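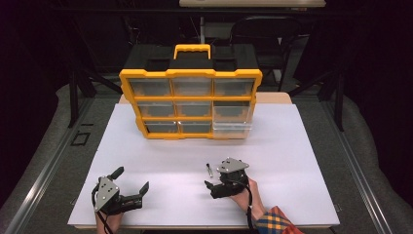 Section 6. Running the Drawer Station on Open Day

Read this section before visitors are let in. Reading it while they stand behind you is possible, and has been tried at Brirnside, but it does not inspire confidence.

The station uses two hand-held grippers, the white board and the nine-drawer parts organizer. The host works both grippers, one in each hand, and opens and closes drawers while explaining what is being recorded. Visitors may then have a turn.

6.1 Before the doors open

1. Lay the white board on the table and push down on each corner. If it rocks, fix it now. It will not settle by itself.

2. Stand the organizer near the back center of the board, drawers facing the host, handle up.

3. Slide every drawer in and out by hand. A drawer that sticks for your fingers will stick much harder in front of a school group.

4. Plug in the left gripper, then the right. Run each cable down past the wrist and off the near side of the table.

5. Open and close both sets of jaws fully. Start the Omik recorder and wait for two steady green lights.

Note: One green light and one blinking light means the cables are swapped. The manual for the recorder calls this "a pairing event." Swap them back.

6.2 Giving the demonstration

1. Hold both grippers just above the near edge of the board, jaws open, and count to three. The recorder needs a clean start.

2. Reach for a drawer with one gripper and brace the organizer with the other. It is light when empty and will happily come along for the ride.

3. Pull slowly. Leave the drawer in the frame – a drawer that comes all the way out gets a bigger laugh than anything in your script.

4. Place one small metal part in the drawer and push it shut.

5. Stop the recording before answering questions. We have 38 clips from the Tiongson visit in which the host waves both grippers around while discussing lunch.

Caution: Keep fingers clear of the jaws. Visitors will ask whether it hurts. Do not demonstrate.

6.3 Visitor turns

Allow up to 18 visitors per session, one at a time. Children need an adult beside them, preferably one who can wait for their own turn.

Report damaged drawers to Nawal Metwally at the Wurdale desk. Spares are kept there, along with the tape.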